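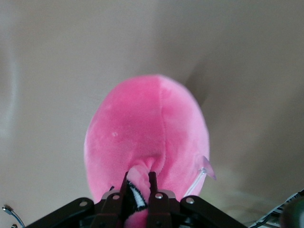 Go early, and go to the stuffing room before you do anything else, one reader told me when I mentioned I was finally getting to the Perno open day. So I did, and I'm passing the advice along, as by lunchtime the line for that room went down the stairs and out past the coat racks.

Perno makes soft toys in Draltitz, in a long brick building by the canal that used to be a hosiery mill. They open it up on a Tuesday in winter, when orders are slow, and this year it was Feb 25, 2025. I took the early train, walked from the station (all uphill, bring real shoes) and was at the gate a little before it opened at 11. There was already a crowd! Lots of grandparents, a school class in matching hats, and a few serious collectors with notebooks who knew each other and did not want to chat.

The stuffing room is wonderful. The filling gets blown down a tube with a foot pedal, and the woman running it let a few of us try. I overfilled mine so badly it wouldn't close. She squeezed it, pulled out handfuls, squeezed it again and handed it back perfect – she does it all by feel and barely looks down. I asked how long it took to learn and she said her first winter was mostly unpicking.

After that I went back to the cutting floor, which smells like warm irons. They stack the fabric in layers and cut through the whole pile with steel shapes, like the world's most expensive cookie cutters. What I hadn't known is that the nap has to run the same way on every piece, or the finished toy looks patchy when you turn it in the light. There were two sample bears on a table, one done right and one done wrong, and once you'd seen it you couldn't stop seeing it. I've been checking everything at home ever since, including the sofa cushions.

The sewing hall was a bit of a letdown, I have to say. We were kept behind a rope and the machines were so loud I caught maybe half of the talk. Something about seams being sewn inside out and the turning being the hard part on hands. If you want to ask questions, catch one of the sewers in the cafeteria later. They were very nice about it and one of them drew me a diagram on a napkin.

Food: soup, rye bread, and a plum cake from Paul, the bakery across the bridge. Get the cake. I went back for a second slice and would have had another if the school class hadn't found it first.

The factory shop was packed and I lost all self-control. Seconds are in big bins by the door, and the faults are tiny, a wobbly line of stitching or an ear set slightly off. They also had bags of fabric ends from Prarunov, the mill that weaves for them, and I bought 4 of those for a quilt I will probably start in May and finish never. Cash only, by the way, and the nearest machine is back at the station.

I missed the pattern archive, which needed a separate ticket and was full by the time I asked. Apparently there are over 1000 paper patterns up there in flat drawers. You sign up at the desk as you come in, on the left, next to the umbrella stand.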